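Sotstead Play Kitchen: where we are
2 min read

Wednesday, August 10, 2022

Hi Fulgencio,

Quick catch-up on the pretend bakery before the Tremmont money gets its half-year check! The grant was for sturdy play food and enough dishes that kids aren't fighting over one plate, and I'm happy to say we've spent most of it well.

We've bought 40 pieces so far, out of the 200 on the plan, with the next lot on order from Drasadix (they've been slow, but they do answer the phone). The donuts are my favorite part, all different sizes and icings, so there's plenty of sorting and serving to do before anyone even pretends to eat. Amin sent two sample trays and I'm sending both back – too flimsy.

For the table I want to stick with a plain white plate in the middle, a gray bowl for the small bits and the donuts lined up along one side, chocolate with sprinkles and all. 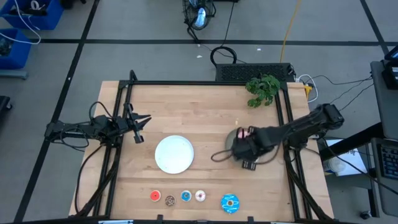

What's next

Cups and spoons, then a proper storage box. I've got around 20 percent of the budget left and would like to hold it until December, if that's OK with you.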